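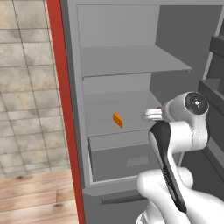

From: Sigita Pärn
To: Cadwaladr Charter List
Subject: Re: [charter] Even-year elections, should we wait?

Dear Arwel and all,

Thank you for the long message. I read it two times, once on the bus and once at home with the charter next to me, and I will try to answer point by point. I keep your text where I answer it, so that people who joined the list in August can follow.

First I want to say where I agree with you, because in my last message I sounded harder than I wanted. The petition text is not ready. The version that Flirneck ward people have been passing to each other still says "general municipal election" in one paragraph and "regular city election" in another, and in our charter these are two different things. If we circulate it like this, the city attorney can write a ballot title that we will not like, and we will have no good argument against it.

Now to the points.

Arwel Trevor wrote:
> I have supported moving the council elections to even years for as long
> as I've lived in Cadwaladr, and I want that on the record before anybody
> accuses me of going soft. Turnout in the odd years is miserable. You can
> win a seat in Ullus ward with fewer people than come to the high school
> football game. But I think we are about to make a mistake with the
> calendar. We need 500 valid signatures, the clerk gets 30 days to check
> them, and the council can sit on the thing after that. If we file the
> intent now, our 90 days start running now, and we'll be out collecting
> in the worst part of the year with half our people away.

The numbers are correct, but I read the start of the 90 days in a different way. The charter says that the period begins when the clerk approves the form of the petition. It does not say that it begins when we file the notice of intent. I went to the clerk's counter on Monday to ask this, and the woman there showed me the instruction sheet they give to every petitioner. It uses the word "approval" in both places. She was careful to tell me that she cannot give legal advice, and I don't want to present her words as a decision. But if the sheet is right, we can file the notice, get the form back with corrections, and fix the wording problem without losing one day of collecting.

This is the part I would like somebody with more experience to check. I learned election law in another country and in another language, and I know that I sometimes give too much weight to a single word.

> My second worry is the signatures themselves. We always say we need 500
> and then we collect 520 and feel clever, and then the clerk throws out
> a stack of them for bad addresses and we're done. Remember the library
> hours petition. I'd want double before I turned anything in.

Here I agree completely. I would put 1,000 as our goal and say this number in public from the first day, so that the people who carry the sheets do not stop when they hear that we passed the legal minimum.

I was not yet a citizen at the time of the library petition, so I could only carry the clipboard to the table and carry it back, but I remember the rejected pages very well. Most of the problems were not fraud and not even real mistakes. People wrote the post office box where they should write the street. People signed for husband or wife. Many persons who live on the other side of Rondar Road believe they live in the city, and their mail says Cadwaladr, but they are in the county and their signature does not count. Students signed with the dormitory address when their registration was still at the parents' house.

So I propose that every person who collects has the ward map on the back of the clipboard and asks one question before giving the pen: "At which address are you registered to vote?" It takes some seconds. It is a much better question than "Do you live in the city?", to which everybody says yes.

> Third, and this is the one I lose sleep over, the term problem. If you
> move the election you either cut a year off the sitting members or you
> hand them an extra one. Cut it and they all fight us. Extend it and the
> letters page will say we're in their pocket. The draft says nothing
> about it at all, it just says "the council shall provide for the
> transition." That's an open door and you know who will walk through it.

This is the serious point, and I think you are right that the draft avoids it. I see three ways that are possible under the charter, and I do not love any of them.

One way is to extend all present terms by one year. It is simple and it is cheap, but voters elected these members for a fixed time. I come from a place where my parents' generation had strong feelings about officials who stay after their term, and I have inherited these feelings. I would sign such a petition, but I would not enjoy to defend it at a door.

Another way is to shorten the terms. It is cleaner in principle. But the members who won last time prepared for a full term, and some of them are on our side in this question. We would make opponents from friends.

The way I prefer is to let the present terms finish as they are, and then elect the next council one time for a short term, so that the election after it falls in an even year. No person who is now in office gains or loses anything. Every candidate for the short term will know before filing what they are asking for. The disadvantage is that we pay for one additional odd-year election, and the opponents will say that we promised savings and brought a cost. We should say it ourselves before they do. A true sentence in our own leaflet hurts less than the same sentence in theirs.

If we choose this, it must be written with full dates in the petition, with nothing left for the council to "provide."

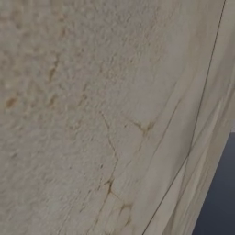 A pale, rough surface with small rust-colored marks, seen close.

> Last thing. People keep telling me the even-year ballot is so long that
> nobody gets down to the council races anyway. You get president or
> governor at the top, then judges, then the water board, and by the time
> they hit city council they've turned the page and gone home. I don't
> have an answer when they say it. Do you?

I have half of an answer. It is true that some voters stop before the end of the ballot. But the comparison must be between those who reach the council race in an even year and those who come at all in an odd year. Even when a good part of the voters leave this race empty, the rest can still be a larger group. I would like to have our own numbers for this and not only borrow from other cities. The water board is on the even-year ballot and it is near the bottom, so its totals tell us what we can expect in a local race with no party label. The county publishes results by precinct, and the Flirneck and Ullus precincts did not change their borders in the last cycles, as far as I know. I can make the table if somebody tells me where the older files are. The link on the county page opens only the newest one.

There is a different version of this worry which I take more seriously. In an even year the candidates for council must compete for attention with campaigns that have very much money. A person who runs in Ullus ward with homemade signs and a folding table may not be heard at all in October. I do not have an answer to this one. Maybe the city voter guide can help - at present it is printed only for measures and not for candidates - but that is a separate change and I would not put it in the same petition. Our charter allows one subject per measure, and I would not like to test how the attorney understands "one subject."

About waiting. Your proposal was to wait until spring. My proposal is that we do not wait with the paper, but we wait with the street. Concretely:

We correct the two names of the election so that only one of them is used, and we write the transition with dates. I can prepare this text, but a native speaker should please read it after me, especially the articles. "The member" and "a member" can be an expensive difference.

We send the text to this list and leave it open for comments for one week.

After this we file the notice of intent. If the clerk confirms in writing that the 90 days begin with the approval of the form, we can choose the moment for the final form ourselves, and ask for the approval only when enough people are back and ready to collect.

If the clerk says the opposite, then you were right and I was wrong, and we file in spring as you wanted. I will write the letter to the clerk tonight and copy you, Arwel, if you don't mind that your name is on it next to mine. She knows you longer.

One small request to everybody: please do not forward the current draft any more. I saw it last week on the board at the laundromat, with the old transition sentence and with my phone number.

With kind regards,
Sigita

P.S. Arwel, you asked off the list if the persons who collect must live in the city. The instruction sheet says that they must be at least 18 years old and must sign the statement on the back of each sheet in front of a notary. It says nothing about residence. I will add this question to the letter too.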